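Main page Contents Random article Household and Workshop Search

Cloth booth

A cloth booth (also black booth, tabletop tent or drape box) is a small enclosure of dark fabric hung on a frame around a table. It keeps stray light and background clutter away from whatever is on the tabletop. Booths are found in photo corners, craft rooms, labs and repair shops, and they are a wonderful piece of low-cost equipment: a few poles, a few yards of cloth, and an ordinary table starts to look like a tiny stage.

Construction

The usual booth has a back panel and two side panels. Some have a roof and a front curtain as well, and a fully closed model may be sewn from 6 separate pieces. The panels are tied, clipped or slid onto a frame. Extruded metal rail is popular for this, as parts can be moved along it and locked down again in a minute.

Fabric matters more than anything else. Heavy black cotton of 400 grams per square meter hangs well and lets very little light through, while thin polyester is cheaper and easier to fold but often has a slight sheen. Soft folds are normal and do little harm in a matte cloth – in a shiny one, every wrinkle becomes a bright streak. Wide backs are often made from two lengths joined by a seam down the middle.

Cords may be run in front of or behind the cloth. Two cords crossing in an X are a simple layout, and white cord stands out very clearly against the black.

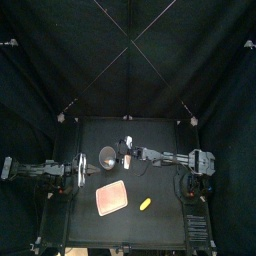 Matte black on the table does as much good as the cloth does, according to one reader of this page, who spent a whole December fighting reflections under a drape before swapping a varnished top for a painted one, and who would tell any beginner to start with the table.

Tabletop

A square top suits a booth best, with the same reach from every side. Most are painted or covered in a flat dark finish. A raised rim is a lovely extra: it stops pencils, beads and screws from rolling off into the folds, where they can stay lost for months. Clamps at the corners can hold a frame in place.

The Irnow pattern, a home-built design shared among hobbyists, calls for a top with a rim and a cloth drop that reaches past the table edge. The later Viltis pattern uses the same table but hangs the panels from rings, so they can be taken down and washed.

Objects in the booth

Pale, plain things are a joy to look at in a black booth. White cups are a favorite with people who draw or photograph still life: the rim, the taper of the wall and the hollow inside can all be read at a glance, and even a faint shadow under the base helps the cup sit firmly on the table.

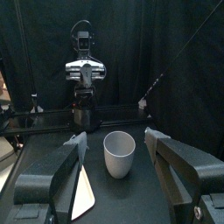
White cup with a slight taper on a dark tabletop.

Dark objects are harder. A black mug can vanish altogether, and many users keep a sheet of gray card nearby to slip underneath.

Care

Black cloth collects lint at an amazing rate. A sticky roller is enough for weekly cleaning, and panels should be washed cold and hung to dry at full length. Faded panels turn brownish, first along the top edge, and can be re-dyed once or twice.

See also: Backdrop, Drape, Light tent, Still life, Table clamp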